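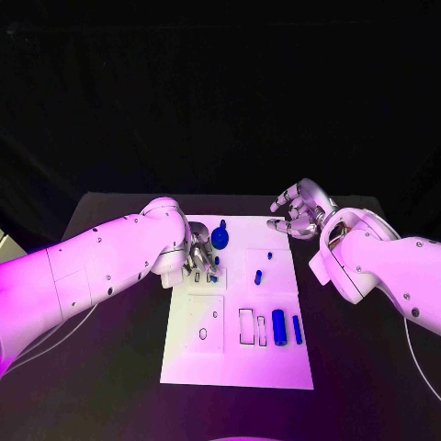

Peltley launches fixed-price wedding package for smaller guest lists

Couples and guests to know full costs before invitations are sent

February 5, 2025 — Peltley, the wedding venue and planning company, has announced a fixed-price package for couples who want a smaller celebration and a clear idea of what it will cost everyone involved. The package, named Endholm, is open for bookings from today, with the first ceremonies to be held in August.

Endholm covers the ceremony room, a sit-down meal, an evening buffet and music until midnight. The price is agreed at the time of booking and will not change unless the couple alters the number of guests. Parties may be held at any of the company's four venues, including the recently reopened garden rooms at Ultholm.

Under the new terms, couples receive a cost sheet to send out with their invitations. It sets out room rates at the venue and at nearby guest houses, drinks prices at the bar, parking charges and the times of the last trains and buses. Guests can reserve a room directly with the venue and may cancel without charge up to three weeks before the day.

The company drew up the package after asking 153 past guests how they had found the experience of attending a wedding at one of its venues. Overnight stays and drinks were the costs they raised most often, and many said they would have liked the details sooner.

Lemlem Kumsa, Managing Director of Peltley, said: "People are very happy to be invited to a wedding, but they do need to plan for it. A guest may be paying for travel, a room, an outfit and a present in the same month. We want them to have the figures in their hands early — and we want couples to feel comfortable sharing them."

Catering for all Endholm weddings will be provided by Espinoza, which already supplies the company's evening menus. Couples may choose from four set menus, each with a vegetarian and a vegan main course. Children's meals are charged at half price.

Liv Nyberg, Head of Weddings, said: "Gift lists are another subject that couples find awkward. Our planners can help with the wording, including for those who would prefer no presents at all."

Couples who have already booked with Peltley may move to the new package without paying a second deposit, provided that their wedding is at least three months away. Requests should be made in writing to the venue concerned.

Viewings are by appointment on weekdays and on selected Sundays. Brochures, menus and a sample cost sheet are available from each venue on request.

ENDS

Media enquiries: Press Office, Peltley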